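Search products, parts and guides
Automation Equipment > Arms and Hands > Bench Packages

Woketon Bench Package with Zumstead Hand

The Woketon Bench Package is a single-arm setup for shops, training centers and test labs that want a robot working at a table on everyday parts: switch boxes, push-button stations, breakers, gears, wall plates and similar small goods. It ships as one order with one manual, and it can be quoted with or without the table.

The arm is sold with the Zumstead multi-finger hand. Buyers who only pick up boxes of one size usually spend less on a two-finger gripper, and we sell those too. The Zumstead hand makes sense when the parts change from one job to the next and you don't want to cut new finger pads each time. It closes around odd shapes, and the thumb can be set to lie along an edge or come across the front of a part.

What is in the package

Arm with wrist flange and mounting bracket
Zumstead hand, left or right (state which when ordering)
Wrist cable and one spare
Control cabinet with power cord
Roy task software, one seat
Printed setup manual

The table, the work mat and the parts bins are separate line items. Many customers already have a table that will do. It should be level, stiff enough that it doesn't rock when the arm stops, and free of a raised lip on the side where the arm reaches in.

Planning your floor space

Leave 75 cm clear on the open side of the table so a person can load parts and step back. The control cabinet can sit under the table or next to it -- the standard cable reaches either way. Run floor cables along a table leg and cover any that cross a walkway. 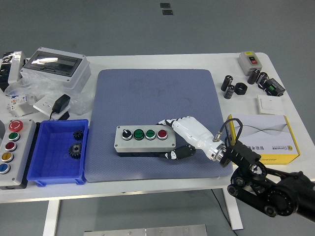

Do I need to buy the vision kit at the same time as the arm?
The vision kit can be added later, but it has its own mounting kit and a setup visit, so ordering both together saves paying for a second visit.

Budgeting

Price depends on the hand, the number of software seats and whether you want us on site. When you plan the purchase, put these in the first-year budget along with the arm:

Setup visit, 2 days, travel billed separately
Operator training, priced per group
Replacement fingertips, sold in sets
Safety review by your own site or an outside firm
Sample parts for setup and testing

Sample parts get left out of a lot of budgets. Set aside real ones from your own stock, including a few with scuffs or bent covers, and keep them for the robot. Borrowing them from the line each morning slows the first month down more than anything else we see.

Fingertips are a wear item. We suggest checking them every 700 operating hours and keeping one set on the shelf. Parts with sharp metal edges wear them faster than plastic housings do.

Ordering and lead time

Standard lead time is 7 weeks from purchase order. Left-hand versions can take longer -- ask before you promise a date to anyone. Orders for schools and training centers go through Pritia, our education reseller, and are billed in one invoice with the training.

A written quote needs the following from you: the size and weight of the heaviest part, a short list of the parts you want handled, the supply voltage at the bench, and the height of the table if you are using your own. Photos of the parts are useful. Drawings are fine if that is all you have.

Quotes issued in March stay valid at the old price until they expire. Prices and package contents on this page were last updated April 6, 2023.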